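Tuning a Two-Arm Pick Sequence for Shoes, Part 2: From Perception Output to a Plan That Does Not Collide

Written by Filippos Mitsotakis-Vlachou, last changed in April 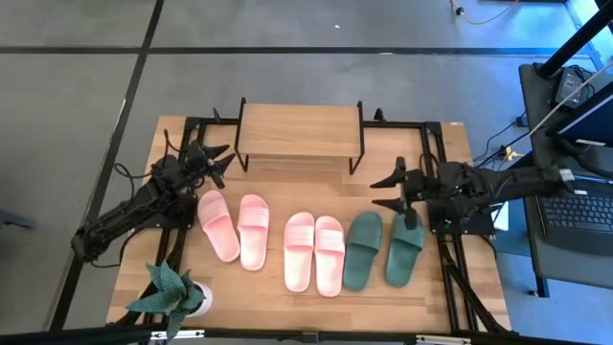
In Part 1 we installed the Jison planner and made both arms move to their home poses. In this part we make them do something useful: take slides from a row on the table and put them on a small shelf, pair by pair. I will show the configuration that works for me, and also the mistakes I made, so you can recognize them when they come.

You need:

- the Jison planner, with the two-arm plugin enabled
- a calibrated head camera (see Part 1, section "Extrinsics")
- the shoe detector from the Giteck package
- three pairs of slides in clearly different colors

Pink and light pink are a good test. If your detector can separate these two, dark green will give you no trouble.

Step 1. Get one pose for each shoe

Start the detector and look at its output before you connect it to anything. For every shoe you should receive a center point, a heading, and a color value. The heading must point from the heel to the toe. My first version had it reversed for half of the shoes, and the gripper came down on the open end and found nothing to hold.

Set this in detector.conf:

heading_source = strap
min_points = 1387
merge_close = false

The option heading_source = strap tells the detector to find the strap first and take the heading from it. The value for min_points comes from my own camera height. If your camera is higher than mine, make it smaller, or the detector will drop shoes without any warning.

Keep merge_close at false. When two slides of a pair are set close together, the merging step sees one wide object and puts the center in the gap. I lost an entire afternoon to this.

Step 2. Make the pairs

Pairing is done by color first and by distance second. The tool asks for a color tolerance. Begin with a small value and increase it slowly until each shoe has one partner. If you begin with a large value, the two kinds of pink become one group of four, and the planner stops with the message "group size not allowed".

Run the check:

jison pairs --show

You should see three groups, with two shoes in each. Do not continue if you see anything else.

Step 3. Decide which arm takes which shoe

The simple rule is to split the table in the middle. It works badly when a pair lies on the line, as the middle pair does in my layout. Both arms then want to enter the same space, and one waits for the other until the time limit.

Bram Kuipers suggested a better rule, and I use it now. A whole pair belongs to one arm, and the arm is chosen by the distance from its base to the center of the pair. For the middle pair the two distances are almost equal, so the choice can change from one cycle to the next. To stop this, add a preference:

assign_by = pair
tie_prefers = left
hold_assignment = true

With hold_assignment the arm keeps its pair until both shoes are placed.

Step 4. Describe the grasp

A slide has a soft strap and a hard sole, and the strap is the better place to hold. The approach I use is one finger inside the strap and the other outside. For this the gripper has to open wide before it comes down. Write the opening as a separate motion, at a safe height:

phase 1: move above strap, fingers closed
phase 2: open fully
phase 3: go down, straight
phase 4: close until force limit
phase 5: lift, straight

Please do not put phases 2 and 3 together to save time. When the fingers open during the way down, the outer finger can touch the neighbor shoe and turn it. The pose from the detector is then old, and the next grasp will miss.

For shoes that are turned a little, rotate the wrist to the heading before phase 3. The planner does not do this by default. Set align_wrist = true.

Step 5. Add the shelf as an obstacle

The shelf is both your goal and your obstacle, and this confused me in the beginning. Add the top as a surface where objects may be placed, and add the legs as separate thin boxes. If you make one large box from the whole shelf, all the space below is blocked, and the planner will refuse paths that are fine.

Everything else that stands on the table should also be in the model. I have a potted plant at one corner, and I give it a cylinder much wider than the pot because the leaves spread out. Cables need some extra space as well. I increase the width of the upper arm segments in the collision model, and I do not try to model the cables themselves.

Step 6. Run it slowly

First run with the real arms disconnected and watch the planned paths. Then connect them and use a low speed:

jison run --speed low --step

With --step the program waits for the Enter key before each phase. Keep your other hand near the stop button.

Common problems

"No path found" for the last shoe: the planner has a limit of 2,000 samples. Raise it only after you have checked the shelf model from Step 5. In my case the shelf was wrong and the limit was fine.

The arm stops above the shoe and does not go down: the force sensor was not set to zero. Run jison zero while the gripper is empty and still.

Shoes are found twice: the detector is publishing in two frames. Asif Rajput wrote a small patch for this, and it is included from version 5 of the Giteck package. With an older version you must remove the second publisher by hand.

In Part 3 we will place the slides on the shelf with the toes in the same direction, which needs a regrasp for some of them.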